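Stelow House, first floor: room safety check
Date of check: 30 March 2023

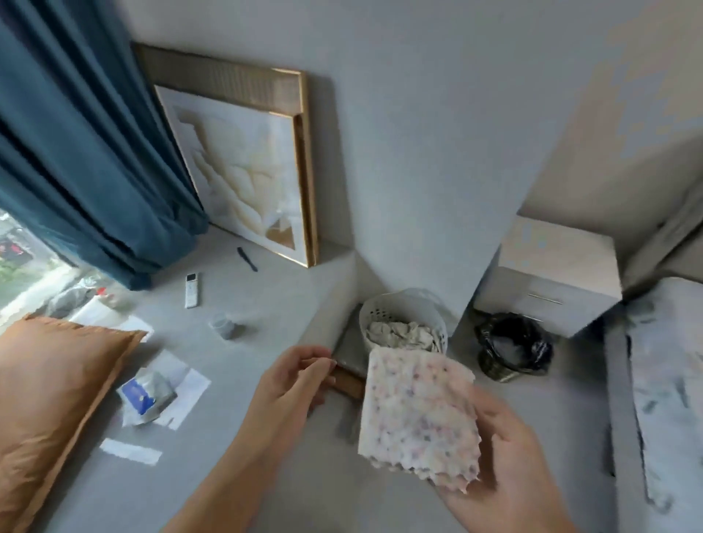 Last year's sheet had a tick in every box, which I find hard to believe of any building this age. I started again from nothing.

1. Smoke alarm sounds when tested
Yes. The log claims weekly tests, all in the same pen and the same handwriting slant. Marked as "not shown".

2. Window opens and restrictor holds
Opens 62 mm. Restrictor holds, though one screw turns freely. Keane fitted these in July and called them maintenance free. Refix.

3. Sill height above floor
742 mm. Under the 800 mm in our own house rules, so the restrictor matters more than the last sheet let on.

4. Escape route clear
Clear width 1060 mm at the narrowest point. Fine today. Ask again when the Fatport delivery comes.

5. Fire door closes by itself
Fail. Stops about 2 cm short of the latch. "Closes with a push" is not a pass, whatever was written before.

6. Sockets and leads
No scorch marks. Drerkine test label on the heater has no date on it, so I have treated it as untested.

7. Hot water at basin
Comfortable to the hand. No thermometer in the kit, so no reading and no tick.

8. Trip hazards
Carpet strip at the door lifting. Tape is not a repair.

Result: not passed. Items 2, 5, 6 and 8 to be put right, 1 and 7 to be checked again with proper records.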